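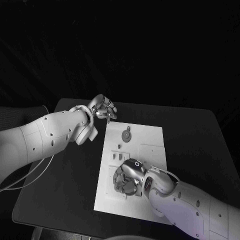 Preguntas frecuentes sobre el Anuario Nusteo de Microscopía

1 de agosto de 2019
Por Leandro Casado

¿Qué es exactamente el anuario?
Un directorio impreso de gente que se gana la vida mirando cosas pequeñas. Cada ficha recoge nombre, centro, técnicas, líneas de trabajo y una dirección de correo que, con suerte, todavía funciona. La edición en curso es la séptima y la prepara Nusteo con la ayuda de Radka Stan, que coordina las fichas de laboratorios, y de Azra Pavlović, que lleva las individuales.

¿Quién puede figurar?
Cualquiera que trabaje con microscopía óptica, electrónica o de sonda: investigadores, técnicos de plataforma, docentes, fabricantes de accesorios. Los doctorandos también, y no hace falta que pidan perdón en el correo de solicitud, como hacen casi todos.

¿Cuánto cuesta aparecer?
Nada. Lo que se paga es el ejemplar: 33 euros, gastos de envío aparte. Figurar no obliga a comprar, aunque la experiencia indica que casi todo el mundo quiere comprobar cómo ha quedado su apellido.

¿Cómo envío mi ficha?
Con el formulario de la web. Admite hasta 2.000 caracteres, espacios incluidos. Si su biografía ocupa más, enhorabuena, pero tendrá que recortarla usted; cuando la recortamos nosotros llegan quejas. No aceptamos fichas en PDF escaneado, en diapositivas ni dictadas por teléfono.

¿Cuántas publicaciones puedo citar?
Cinco. Los artículos «en preparación» no cuentan. Los «enviados» tampoco, por mucho que el editor haya respondido con amabilidad.

¿Puedo incluir una fotografía?
Sí, de tipo retrato y en blanco y negro. Agradecemos que sea de esta década. El uso de la bata es voluntario.

He cambiado de centro, ¿qué hago?
Escríbanos antes de que termine septiembre, mes en que se cierra la edición. Después solo podemos corregir la versión en línea, y en el papel seguirá usted trabajando donde trabajaba. A Krešimir Halilović le ocurrió en dos ediciones seguidas y su antiguo departamento aún le reenvía las cartas.

¿Se revisan las fichas?
Se revisan la ortografía, las siglas y los enlaces. No comprobamos si alguien es «referente internacional» en su campo, pero eliminamos la expresión por sistema.

¿Hacen descuento por pedidos múltiples?
A partir de siete ejemplares. Los pedidos grandes los sirve Vieira, nuestra distribuidora, y conviene indicar el nombre de una persona en la dirección de entrega: los paquetes dirigidos a «Laboratorio 2» tienden a instalarse en conserjería.

¿Estará a la venta en congresos?
Habrá ejemplares en la mesa de Nusteo en las jornadas Dedunura. El ejemplar de consulta es el que lleva una cadenita – la cadenita se puso después de la primera edición de las jornadas.

¿Qué hacen con mis datos?
Publicarlos, que para eso los manda. Fuera de eso no los cedemos a terceros. El teléfono es opcional y puede pedir la retirada de la ficha en línea cuando quiera; de los ejemplares ya impresos no podemos arrancar páginas.

¿Con quién hablo si mi pregunta no está aquí?
Con Vlasta Nikolovski, a través del formulario de contacto. Contesta de lunes a jueves. Si su consulta es por qué su jefe tiene una ficha más larga que la suya, vea el apartado sobre los caracteres: el límite es el mismo para los dos.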